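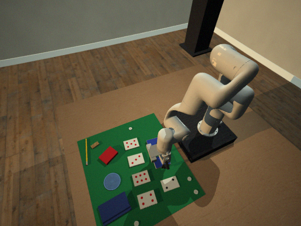

Tabletop Session at the July Open Day: Notes for Those Who Could Not Attend

The July open day at Daneshvar gave the simulation group a two-hour slot in the lower seminar room, a building that dates from 1931 and has the ventilation to match. Members who registered through this newsletter had the first session; walk-in visitors had the second. The subject was Tisuria, the tabletop environment the group has been developing for arm control work, and Fiment, the planner that drives the arm inside it. Everything shown was rendered. No physical arm was brought to the room.

What was demonstrated

The session was built on one layout: a white arm on a square base, a green mat, and a set of dot cards mixed with desk items such as a pencil and a red box. The operator typed an instruction, Fiment produced a sequence of waypoints, and the result was played on the projector at normal speed. Visitors were then allowed to propose instructions of their own, limited to objects on the mat and to moves the gripper could reach without rotating the base past its software limit.

The presenters spent more time on the approach phase than on the grasp itself. Fiment treats the last part of the descent as a separate problem. The planner first brings the wrist over the target with the fingers pointing down, holds, compares the pose against the requested one, and only then commits to the vertical move. The hold adds time to every cycle. According to the group it also removed most of the collisions between fingers and neighboring objects that were seen in earlier releases, and it gives a clean point at which to abort.

Card layouts are used because they are cheap to vary and easy to check. A card has a position, an angle and a value, and an instruction can refer to any of these. "The card with six dots" is a lookup. "The card to the right of the six" is a spatial relation and fails in different ways, mainly when the layout is rotated relative to the viewpoint. The group keeps separate scores for the two types and asked that anyone reporting results with Tisuria do the same.

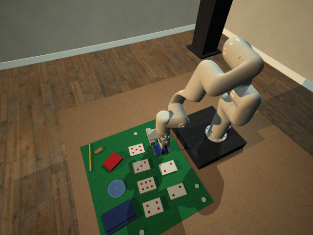
Layout variation was the second topic. Tisuria stores each arrangement as a short text file, and a batch script can add, remove or shift objects between runs while leaving the arm, mat and lighting alone. The group's current batch holds 200 arrangements. Two threes on the mat at once, with the fives doubled as well, make a useful test: "the three" is then ambiguous, and the planner should ask for clarification before moving. The two with black dots can be named by color alone, as all the other cards carry red dots. Fiment asked for clarification in most of the ambiguous cases tried during the session. In 4 of them it selected a card without asking, and the presenters logged these for review.

Shadows drew several questions. The arm throws a large soft shadow, and its position changes with every move. Early versions of the perception module were thrown off by dark patches along card edges and returned card outlines that were too wide. The present version is trained with the light direction varied, and the error is now small enough that the group no longer tracks it separately. Thin objects remain harder – the pencil was named as the least reliable item in the set.

Transfer to hardware

The group was careful on this point. Contact in Tisuria is simplified, friction values are assigned by hand, and the gripper model does not flex. Lifting a flat card from a soft mat is a contact problem that the simulation does not represent well. Plirnerik, which supplies the joint models, is preparing a revised set with measured backlash. Hardware trials will wait for that release.

Practical matters

The layout files and the instruction list from the session are available to members on request. The slides are not being distributed, as several contain unpublished results. A follow-up session is planned for September 8, 2026, in the same room, with seating for 13 and priority for members who did not attend in July. Attendees who want to submit an arrangement for the live portion should send the layout file beforehand. Files that place objects outside the mat will load, but Fiment will refuse to plan for them.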